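Home | Household | Kitchen | Laundry | Children's Rooms | Workshop | Contact

Sorting, Cleaning and Storing Small Toys and Blocks

Hetden Household Advice Service
December 2023

Small toys are among the hardest household items to keep in order. Alphabet blocks, cubes, beads and game pieces are used together, become mixed together, and are often put away together in whichever box is nearest. The following guidance is intended for parents, child care providers and those responsible for shared playrooms. It may be followed in a single afternoon or spread over several days.

Preparing the work surface

Sorting should be carried out on a table and not on the floor. A long table with a plain, light-colored top is best, as small pieces are easily seen against it and do not roll out of reach. Wipe the surface and dry it fully before starting. Where a table has a raised grain or open joints, cover it with a smooth cloth or a sheet of plain paper, taped at the corners.

Bring all of the toys to be sorted to the table at one time. Look under sofa cushions, in coat pockets, in the bottom of the toy chest and in the car. Sets that are sorted while a portion remains elsewhere in the house will need to be sorted again.

Keep the following within reach:

A cardboard box for items leaving the house
A plastic bag for waste
Clear containers with lids, in two or three sizes
Two soft cloths, one damp and one dry
Paper labels and a pen
Fine sandpaper

Sorting by type

Begin with broad groups. Wooden blocks go in one group, plastic pieces in another, and fabric items in a third. Do not attempt to complete individual sets at this stage. A household with several children may own blocks from four or five different sets, and it is quicker to separate these once all of the blocks are in one place.

Work from one end of the table toward the other, leaving a clear space between groups. Letter blocks should be kept close together with the letters visible, so that duplicates and gaps can be found. Plain blocks and single cubes may be set a short distance away until it is known where they belong.

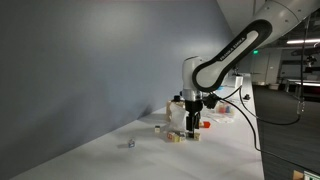 Small wooden alphabet blocks grouped on a white tabletop, with an orange-red cube beside them and a clear container of small colored items farther back.

Once the broad groups are in place, each may be divided further. Letter blocks can be laid out in alphabetical order. Plain blocks are generally best divided by size. Color is a less useful guide, as paint fades at different rates and blocks from one set may no longer match.

Pieces that cannot be identified should be placed in a small container marked with the month. If they have not been claimed by March, they may be given away or discarded. A longer period is seldom of benefit.

Inspecting each piece

Handle each block and turn it over. Run a thumb along the edges and corners. Blocks with light roughness may be smoothed with fine sandpaper, working in the direction of the grain, and then wiped with a dry cloth. Blocks that are split through, or from which large flakes of paint are lifting, should be removed from use.

Older painted blocks require particular care. If the age or origin of a painted toy is not known, it should not be given to a child who still places objects in the mouth. Such blocks should not be sanded, as the dust may be harmful. They may be kept on a high shelf for display or disposed of in accordance with local rules.

Pieces small enough to be swallowed must be kept apart from toys intended for children under three. They should have their own container with a firm lid, and that container should be stored above the reach of the youngest child in the home. Magnets and button batteries found during sorting should be taken off the table at once and put in a secure place.

Cleaning wooden blocks

Wooden blocks should not be soaked. Water enters the end grain, causes the wood to swell and may lift printed letters. Use the method below.

1. Add a few drops of mild dish soap to a bowl of warm water.
2. Dip a cloth in the bowl and wring it out until no water drips from it.
3. Wipe all six faces of the block, giving most attention to the corners.
4. Wipe again with a cloth dampened in plain water.
5. Dry with a clean towel and stand the block on a rack, away from direct heat.

Blocks should be turned once while drying and left overnight before they are put into a closed container. Damp blocks stored under a lid will develop an odor and may show dark spots. Household bleach is not recommended for bare wood.

Cleaning plastic pieces

Most solid plastic pieces may be washed by hand in warm, soapy water. Very small items should be placed in a mesh laundry bag, swirled in the basin and rinsed under the tap. Hollow toys must be squeezed or shaken out and left to drain with the opening downward. Toys that contain batteries, metal axles or paper stickers should be wiped only.

Choosing containers

Clear containers are preferred for small items. A child who can see the contents is less likely to empty every box in search of one piece. The container should be only slightly larger than the set it holds, with room for the lid to close without pressing on the contents.

Cardboard boxes are suitable for wooden blocks in a dry room. They should not be used in basements or garages, where the board takes up moisture. Plastic bags are useful for carrying toys and for temporary sorting, but are not advised for storage in rooms used by young children. Any bag used during the work should be folded and put away when the table is cleared.

In the Suksawat playroom trial, conducted by this service, 43 containers in a shared playroom were replaced with clear ones of a single width. Staff found that the shelves were easier to reset at the end of the day, mainly because any container could be returned to any shelf. Homes with limited shelving may wish to adopt the same practice on a smaller scale.

Labeling

Each label should name the contents in plain words, such as "letter blocks" or "small cubes." For children who do not yet read, a simple drawing may be added. Place the label on the short side of the container, which normally faces outward on the shelf, and cover it with clear tape. Lids should carry the same label as the base.

Where a set has a known number of pieces, write the number inside the lid. A set of 83 blocks, for instance, can then be checked before it is lent or passed on.

Items leaving the house

Sets that are complete and in good condition may be offered to a school, a library or a neighbor. Tie the pieces in a cloth bag or seal them in their original box, and attach a note stating what is included. Incomplete block sets are often still welcome, as loose blocks can be added to a larger collection. The Restik toy exchange received some 3000 loose blocks in its last collection period and accepts them in any quantity, provided that they are clean and dry.

The box of outgoing items should be closed and taken to the door or the car on the same day.

Keeping order afterward

Allow one set on the table or floor at a time where this is practical. At the end of play, have children return pieces to the container before another is opened. A shallow tray kept on the shelf will serve for stray pieces found during the week, and should be emptied every Friday.

A full sorting is recommended twice a year. Readers who purchased the Gokberg shelf insert through this service are reminded that it should be removed and wiped behind at the same time.

Related pages

Storing Jigsaw Puzzles Flat
Removing Crayon from Painted Walls
How to Clean Soft Toys by Hand
Choosing Shelves for a Child's Room
Drying Wooden Spoons and Cutting Boards
Reusing Cardboard Boxes in the Home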